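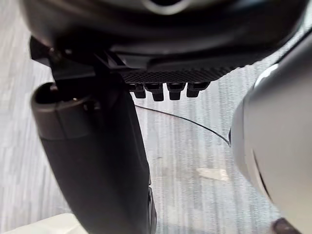

J. Wanyama

Figure 3. Dark matte and smooth pale surfaces at close range.

3.2 Surface finish and the reading of edges

The room trials at Trendden used household items sorted by finish before any were placed. Gloss was measured at three points on each item and the mean taken. Items too small or too sharply curved for the meter were graded by eye against a set of painted cards. The same cards were used at Flituvard, where the window faces north and the light at table height was held at 420 lux with the blind lowered. At Trendden the lower setting of 200 lux was used throughout.

Dark finishes gave the most trouble. On a matte black or dark grey surface the form is carried by a weak sheen along one flank, and fine features such as a seam are easily missed. In Figure 3 the faint line just below the rounded tip at the left is of this kind. Fine crosshatching on a flat black face was read more reliably, as the pattern gives many small changes of tone over a short distance.

Pale curved surfaces behave differently. The smooth white and light grey shell at the right of Figure 3 has bright highlights along its upper left contour and a darker band towards its centre. Readers asked to trace the outline of pale items tended to follow the highlight where it lay close to the true edge. The error was larger for bowls and jugs than for boxes. A narrow dark gap or slit in a pale surface was traced with little difficulty at either light level.

Of the items in the Clostis set, 23 were traced again after the cards had been regraded. The second tracings agreed with the first for all matte items and for most of the satin ones. Glossy items are treated separately in Section 3.3, where the position of the lamp is varied and the table covering is changed from grey felt to white paper.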